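Objet : Re: [lecture-jeunesse] Adaptations de classiques pour les CM2

Bonjour à toutes et à tous,

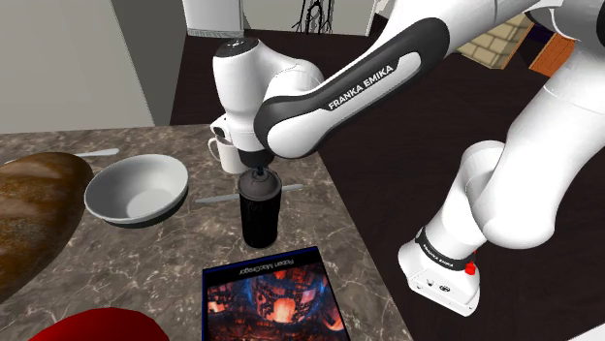 Je réponds pour la collection Tretisance. Nous avons pris trois titres en mai, dont l'adaptation des Misérables centrée sur Cosette. Le texte fait 80 pages, en gros caractères, avec un glossaire à la fin. Les élèves l'ont lu en deux semaines - les plus lents ont sauté le chapitre 3, sans dommage pour la suite.

Elaheh Hosseinzadeh a écrit :
> Quelqu'un a-t-il essayé les versions
> abrégées de Tretisance en classe ?
> J'ai 36 élèves sur deux groupes et
> j'hésite avec celles de Kallness.

Je ne connais de Kallness que leur Jules Verne, plus difficile, à garder pour la sixième. Je peux prêter nos exemplaires à partir de la rentrée.

Cordialement,
M. Butt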